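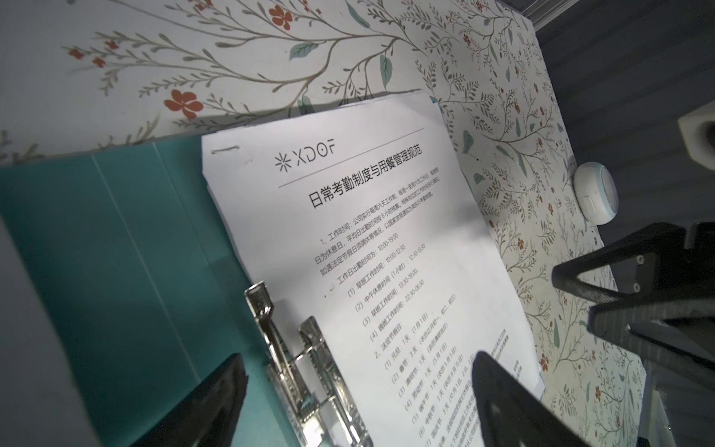
Which grip mode should I use for a binder clip?
Use Pinch Slow. It closes the fingers at a fixed low speed and stops on force, so the planner does not need an exact width for the lever.

6. Clip and page tasks in Girkov

This section assumes Girkov is installed on the cell computer and that both arms have been homed. Calibrate the wrist cameras first if either one has been moved (see section 4).

6.1 Loading the task

1. Open Girkov and choose Task > Load.
2. Select the template called binder_two_arm.
3. Check that both arms show as Ready. If one shows Waiting, press Reconnect and leave it for 17 seconds.
4. Set the speed limit to 70 per cent or lower.

Note: the template number in the title bar should be 2594. Older templates will load, but they ignore the force stop.
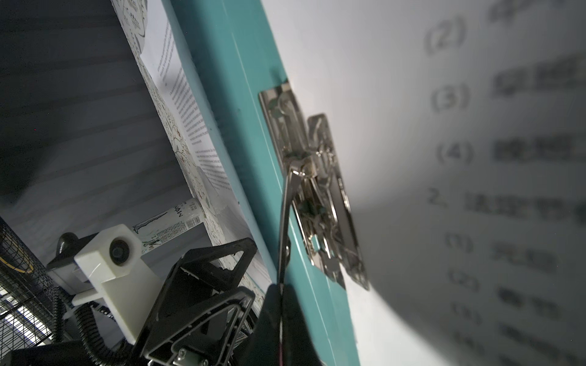 Written by Chaturvedi
Last changed 1/20/19

6.2 Setting the contact point

1. Switch the left-hand view to Wrist.
2. Jog the arm until one fingertip touches the clip lever, then press Mark Contact.
3. Enter the force stop. Start at 6 N and go up in small steps if the lever does not move.
4. Press Test Press. The finger pushes once and backs off.

Caution: keep your hands out of the cell during Test Press. The arm moves as soon as the button is released – there is no second prompt.

If the wrist view is blurred close to the paper, mark the point from the fixed view and let Girkov work out the rest. Switch to Fixed in the same menu and 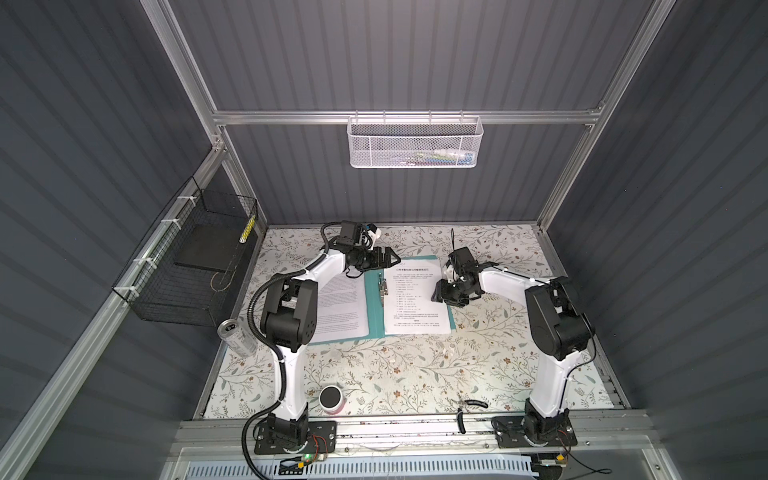
click the metal clip between the two pages. The planner draws a line from each gripper to the point you picked. A red line means that arm cannot get there without crossing the other one.

5. Choose the arm with the green line and press Assign.
6. Set the other arm to Hold, or to Park if it is not needed.
7. Save the task under a new name. Saving over the template removes the default limits.

Note: Hold keeps the motors on. Use Park before you reach in to turn a page by hand.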